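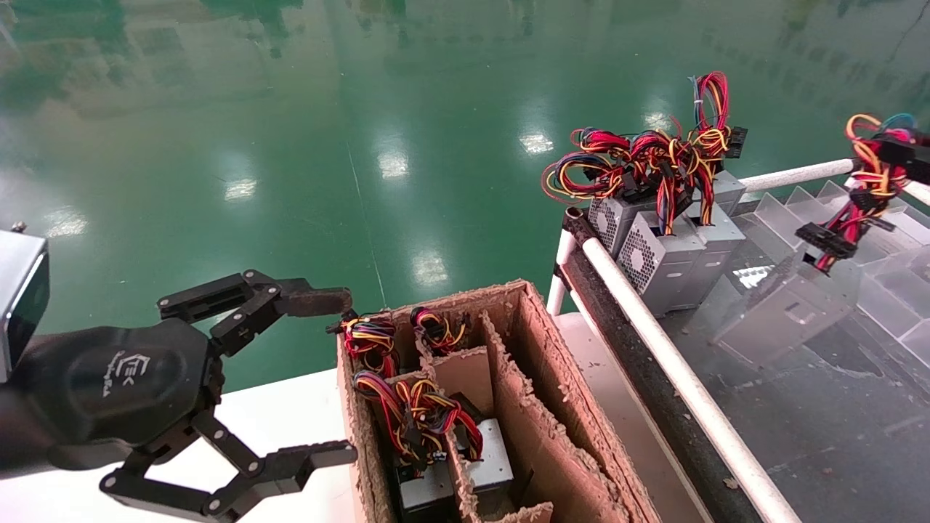

Three power supplies in a divided box, wires up.

Is it worth paying to ship used computer parts, or should I sell locally?

Posted by Gerlach_S, 12/07/2020

I'm clearing out a closet of old desktop parts. A local buyer offered me 200 dollars for the lot, which feels low. A listing service called Susetar says sellers like me "typically double" a local offer by shipping. I've read their page twice and can't find where that number comes from. They also want me to buy their insurance. Has anyone come out ahead doing this, after fees and postage?

Noboru Hosoda

I'd be suspicious of "typically." Typical of whom? Sites like that tend to quote the sale price and leave out the fee, the postage and the buyer who wants half his money back over a scratch. I sold on Grilteo until September and kept a spreadsheet. On 800 dollars of sales I was pleased until I filled in the other columns, and I never did put a price on my evenings. 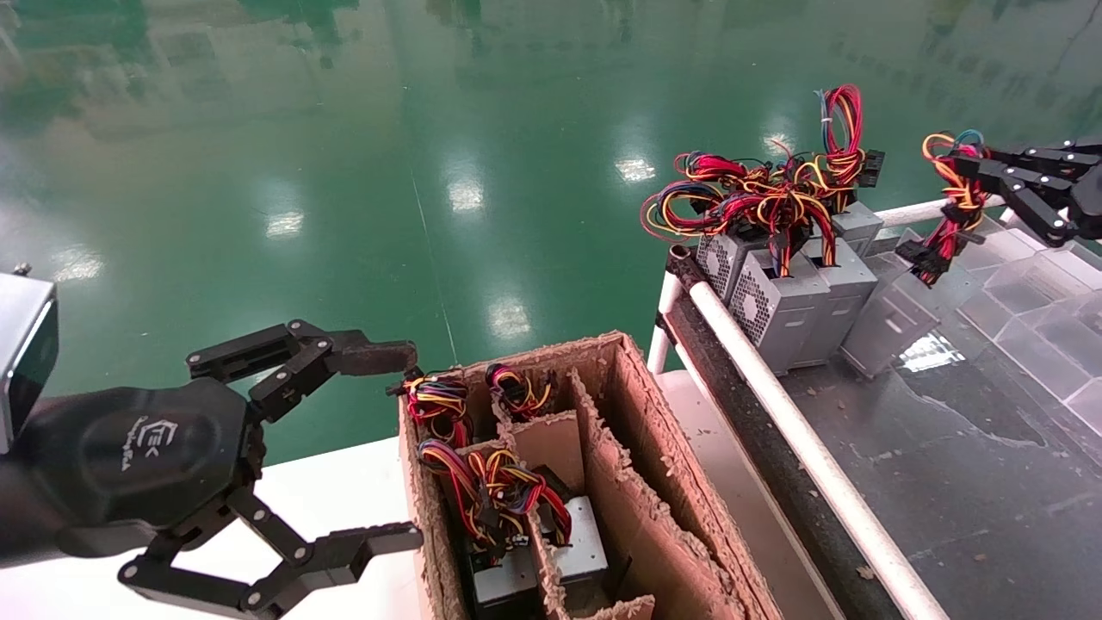 Packing is where most of the advice online falls apart. People will tell you to buy new double-wall boxes and special foam, and a lot of those people sell boxes. I reuse what I have. A carton with cardboard partitions and torn, fuzzy rims is fine for sorting parts on a table, but I wouldn't mail anything heavy in one, whatever the forum says. Weigh the packed box before you list it. Guessing the weight cost me more than any fee did.

On insurance, read the exclusions first. Mine left out "used electronics" in the second paragraph, and used electronics were all I was sending.

If the local guy has cash and a car, ask him for a bit more and see what he says.

plonstead_pete

Disagree, shipping is fine. I've made 2,000 bucks this year and only had one return. Just use lots of tape.

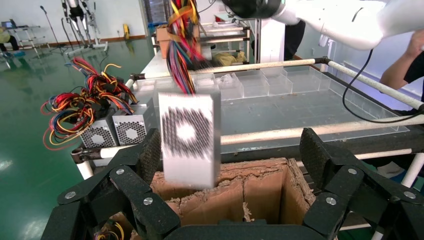
Power supply with its fan grille showing, over the open box.

Noboru Hosoda

Is that 2,000 before or after postage? Same thing I'd ask Susetar.

plonstead_pete

Before. I'd have to look up the rest.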